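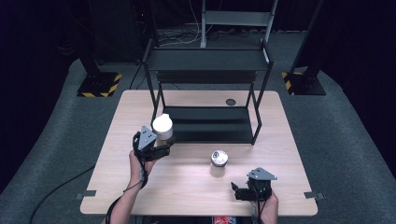

A research group at Nedmont has found that robots learn to put things away rather better when the people teaching them are asked to work at an unhurried pace and to hold still for a moment before each change of grip. It sounds like the sort of advice a grandparent might give over the washing-up, and the group would be the first to agree, but they have now put some figures behind it. The teaching is done by hand in the most literal way, with a person holding a black gripper in each fist and doing the job as they would like the robot to do it. One of the exercises uses a plain black rack of two shelves standing on a light wooden table, and the objects are the everyday kind, a white cup held in the left gripper near the lower shelf, say, while a little glass jar with a silver lid waits in the middle of the table and the right gripper hangs open beside it.

The results were released this week in a report from the project, which goes by the name of Hutero and has been running in Drurnisberg since March. It draws on 3,340 recorded demonstrations given by 36 people, most of whom had never had anything to do with robots before they signed up, and who were found through a notice in the local library and a good deal of word of mouth.

The method itself will be familiar to anyone who has followed this corner of research. A hand-held gripper does much the same job as the one at the end of a robot's arm, so a person can pick it up, go about the task in their own way, and leave behind a record of every movement, which a learning program can study afterwards. It is a good deal quicker than steering the robot itself from a distance, and people seem to take to it kindly. Several of those who took part told the group that the first few minutes felt like eating with somebody else's cutlery, and that after that they hardly thought about it.

What the Hutero group wanted to know was how much the manner of the teaching mattered. The usual habit has been to gather as many demonstrations as possible and trust that the sheer number will smooth out the rough edges. That is a perfectly sensible habit when people's time is cheap, but time is the one thing a small laboratory is always short of, and the group had begun to suspect that a lot of what they were collecting was more puzzling to the robot than helpful.

So they split the work in two. In the first part, people were shown the objects and the shelves, told where everything should end up, and left to get on with it. In the second, they were given the same task along with a short sheet of guidance, written in everyday language and fitting on one side of paper. It asks the teacher to move one hand at a time where they can, to pause with the fingers closed before lifting, to come to the shelf from the front, and to let the idle hand rest in the open and well clear of the other. It also asks them not to worry about mistakes. If a cup goes down crooked, they are to pick it up and set it straight, and the recording carries on.

That last instruction caused some discussion within the group, as you might imagine. There is an old worry that a robot shown a mistake will learn the mistake. In practice the corrected demonstrations turned out to be among the most useful of all, and a robot trained with them in the mix was noticeably better at recovering when something had gone down badly.

The heart of the report is a comparison between two robots' worth of training. One was given 886 demonstrations from the first part of the study, with no guidance at all. The other was given only 152, every one of them made with the sheet to hand. Both were then set to clear the same table on to the same shelves, with the objects in places they had not met before. The robot with the smaller and more careful set of lessons finished the job more often, dropped fewer things, and made far fewer of those odd little hovering movements that will be familiar to anyone who has watched a robot try to make up its mind.

The lower shelf proved the harder of the two for both robots. There is less room to get a gripper in under the upper panel, and people tend to tip their wrists as they go in without ever noticing that they do it. The report spends several pages on this, with rather charming hand-drawn diagrams, and suggests that teachers be given a few practice turns at the lower shelf before any recording begins. Lidded jars were also troublesome, and the authors are candid that they have not got to the bottom of it. Their best guess is that a shiny lid looks quite different from one moment to the next as the light moves over it, and they mean to look into that properly over the winter.

The figures come with some sensible cautions. All of the work was done in one room and with a fairly short list of objects, and the group does not claim that the same sheet of guidance would serve for folding shirts or laying a table. They have also not yet tried it with very young or very elderly teachers, though they would dearly like to, and they have been talking to a day centre in Drurnisberg about doing just that.

For those who would like to try the approach for themselves, the guidance sheet is to be made available free of charge, together with the full set of recordings from the second part of the study. The group says the sheet has already been through more drafts than the report, largely thanks to the people who took part, who were generous with their comments and not at all shy about pointing out when a sentence made no sense. One line about "the approach direction" was struck out after nearly everybody asked what it meant, and now reads simply "come in from the front".

A second round of sessions will begin in Drurnisberg in the autumn, with taller shelves and a wider choice of kitchen things. Anyone living nearby who fancies an afternoon of putting cups on shelves in a good cause is warmly invited to get in touch with the project through its Nedmont office. No experience is needed, and tea is provided.

Aug 31, 2023 | By N. Bozkurt
Last updated: 4.12 pm

Search this site
Enter keywords
Search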